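## About Hiebert Garment Care

Hiebert handles folding and packing of short-sleeved T-shirts for small clothing labels, including Ondari and Stestard. The standard order is 1000 pieces, packed 20 to a carton.
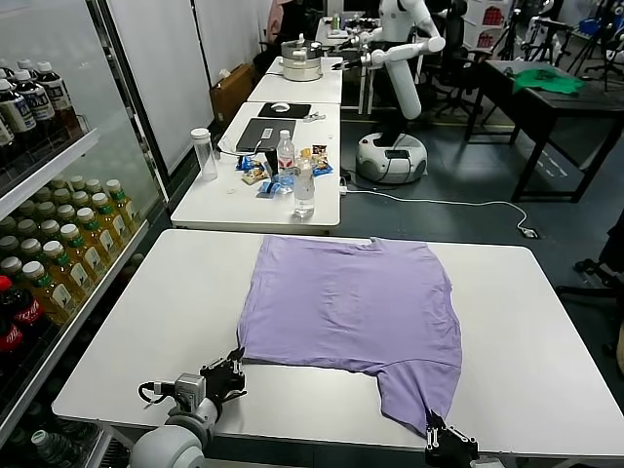
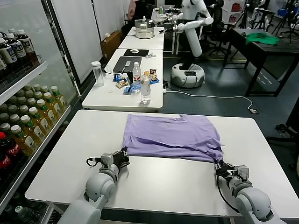
Folding standards are set by Socorro Nina, who has run the work floor for 14 years. Each style gets its own fold sheet, with the finished width and the collar position. Shirts are handled on a white rectangular table, one at a time; on a color such as lavender, creases show clearly against the top. Bottled tea and cola are kept in the glass-door cooler beside it.

Sample folds are returned to the client before a first order.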